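Keeping Soil Out of the Drain During Small Yard Digs

Applies to trenches, post holes and bed work on residential lots. Check local rules before starting.

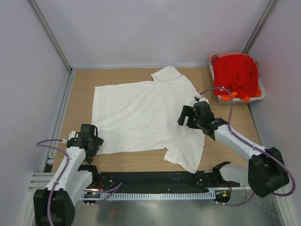 Tiina Suominen comments that the order of work matters more than the barrier itself, and that the downhill edge should be closed before the first shovel goes in.

Stockpiles. Place spoil uphill of the trench, at least 20 feet from any gutter or storm inlet. Cover with a tarp overnight – weigh down all four sides, not only the corners.

Silt fence. Bury the bottom 6 inches of fabric and backfill the uphill side. Tamp by foot. Fabric laid on the surface lets water pass underneath. Turn both ends uphill so runoff cannot go around them.

Straw wattles. Set in a shallow groove along the contour and stake every 4 feet. Butt joints leak; overlap the ends by a foot.

Inlets. A gravel bag ring works for light flow. Leave a low point for overflow or the street will pond.

Bare ground. Seed and mulch any area that will sit idle for 21 days. On the Niskanen lot, 725 square feet was left open through April and the swale had to be cleaned out twice.

Inspection. Walk the line after each rain. Remove sediment when it reaches one third of the fence height – spread it uphill and seed it.

Sweep the driveway dry. Do not hose it.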